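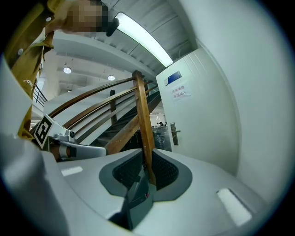 The coat came from the Amadi outlet in Drivmont, marked down to 15 dollars. It was yellow, with frog buttons, and a size too big. My daughter wore it home on the bus with the tag still on the sleeve.

She wore it to breakfast. She wore it to bed in January. By spring the cuffs stopped short of her wrists and one frog was gone.

I put it in the bag for her cousin. At night I heard the bag rustle – then her feet on the stairs.

In the morning there was a frog button under her pillow. The coat was back in the bag, folded, with one frog left.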